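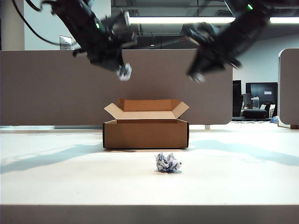 An open cardboard box on a table, with a crumpled ball of paper in front of it.

I think most of us throw out boxes too soon. A shallow one with its flaps still attached is worth keeping through December at least, and longer if there's a shelf for it.

My sister-in-law, Ngozi Dauda, mails parcels from Dudcombe every winter and buys new boxes for all of them. Last year she spent 64 dollars on cardboard. I spent nothing. My parcels looked worse than hers and they got there on the same day.

The paper matters too. People save the box and toss the paper that came in it, then go out and buy bubble wrap. A sheet balled up tight will keep a mug from knocking against the side. Flat sheets laid on top do very little. I use two balls in each corner and push down on the flaps before I tape. If they spring back, there's too much in there.

I don't keep everything. Boxes that held food go out, and so does anything with a soft bottom. The post office in Wolundale sent one of mine back over an old label I hadn't covered, so now I peel those off the day the box comes in.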